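### 4. Results: event confirmation emails and what recipients did with them

The main trial covered 829 recipients who had signed up for a small public event through Drerkis, the ticketing service used by all of the organizers in the study. Each recipient got the usual confirmation on sign-up and then one of two follow-up emails. The first version, which we call the short version, held the event name, the start time, the address and a link to the ticket. The second, the full version, held all of this and also a map, parking notes, the refund policy, a list of similar events nearby and a request to share the event with friends.

Recipients were assigned to a version by the last digit of their order number. Organizers did not know which version a given recipient had been sent. Four organizers asked to see both versions before the trial started, and we showed them, but none of them could change the wording.

#### 4.1 Opens and clicks

Opens did not differ much between the two versions. This was expected, as both used the same subject line and the same sender name. Clicks did differ. People who got the short version were more likely to click the ticket link, and they clicked it sooner. People who got the full version spread their clicks over several links, and the list of similar events took a larger share than we had planned for. A number of organizers were unhappy about this when we told them. They had paid to fill their own rooms and did not want their guests sent off to look at other events.

The ticket link also worked differently on phones. In the full version it sat below the map, and on a small screen the reader had to scroll past the map to reach it. We did not move it during the trial. Moving it would have made the early and late groups hard to compare. 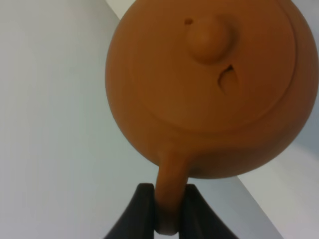

We also looked at replies. Both versions were sent from an address that accepted mail, and 30 recipients wrote back. Most of them asked something that was already answered in the email they had been sent. Parking came up most often, and it came up among readers of the full version as well, where the parking notes were in the second paragraph. We take this as a sign that the full version was skimmed. A few replies were thank-you notes, and two were cancellations sent to the wrong place.

Replies were read by one of the authors and sorted by topic. Where a message covered more than one topic, it was filed under the first one raised. A second reader sorted the same messages without seeing the first set of labels, and the few differences were settled by discussion.

#### 4.2 Attendance

Attendance was taken from door scans. Three events in the set did not scan tickets at the door and were left out of this part. At the remaining events, recipients of the short version turned up slightly more often. The gap was small, and we would not advise an organizer to drop the map on the strength of it. It was larger for free events than for paid ones. People who have paid for a seat tend to come whatever email they get, and this leaves less room for the wording to matter.

Timing mattered more than length. Follow-ups sent the morning of the event were opened by fewer people than those sent the day before, but those who did open them were very likely to attend. Some of these readers would have come in any case and were just looking for the address.

#### 4.3 Survey and interviews

After the trial we sent a short survey to 400 recipients drawn evenly from the two groups. The main question asked whether the email had told them what they needed to know. Most said yes in both groups. Asked what they would remove, readers of the full version named the sharing request first and the similar events second. Asked what they would add, readers of the short version named the parking notes.

The organizer interviews were held in October over the phone, using the same list of questions each time. The organizers at Lota and Clollthorpe both said they judged an email by how few calls came in afterward.

![Figure 3]

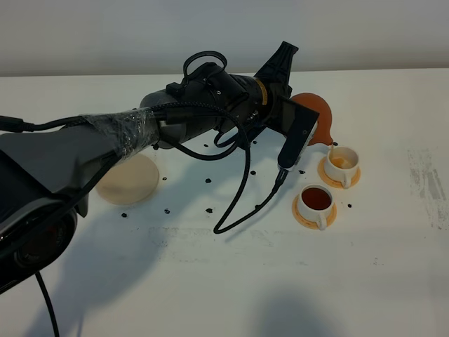 **Figure 3.** A robot arm holding an orange teapot above a white teacup.

Gebhard Tanner took a different view and said that a call was often the start of a sale, and that he would rather have a guest phone with a question than read everything in advance and never get in touch. He still preferred the short version, on the grounds that it took him less time to check for mistakes.

Okafor, where events repeat every week, wanted neither version for returning guests. Its staff felt that a regular needs only the time and the ticket link. We did not test an email that short, and our records do not separate regulars from first-time guests, so we cannot say how it would have done.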